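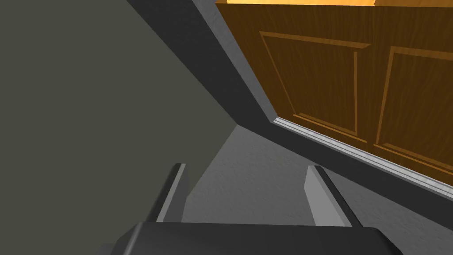
Reading Room Diary, Lernthorpe Library and Archive
Entry for 2025-12-18

The reading room opened at the usual hour. The heating in the north bay was restored overnight and readers were again able to use the desks beneath the windows.

The principal business of the day was the Dresside parish collection. The remaining 4 boxes were brought up from the lower store before opening and placed on the sorting shelves. With these, the collection stands at 3,487 items, including the rent books received in November. The running list has been corrected to show this figure. Two account books previously entered under Dresside belong to the Hindero mill papers and have been moved accordingly; the old shelf numbers are noted in pencil inside the covers.

Several of the vestry minutes show mould along the spine. They have been wrapped and set apart in the side room, and will not be issued until the conservator has seen them. Readers asking for minutes before 1840 should be offered the copies on film. The film reader nearest the door is slow to warm up and its focus wheel slips.

A written enquiry was received regarding the Ogbonna bequest, asking whether the letters may be consulted before the catalogue is complete. The reply stated that the first 300 letters are open to readers by appointment and that the remainder are closed until spring. A copy of the reply is in the correspondence folder.

The supplier has confirmed the order for 2,000 acid-free folders. Delivery is expected in the new year. The present stock is low in the larger size, and staff are asked to keep these for maps and plans.

One reader's ticket was found on the stairs and is held at the desk. A pair of reading glasses in a brown case remains unclaimed.

The room closed early for the staff meeting. The side room was locked and the key returned to the cabinet. Box 17 is still on the trolley, part listed, and should be taken up first tomorrow.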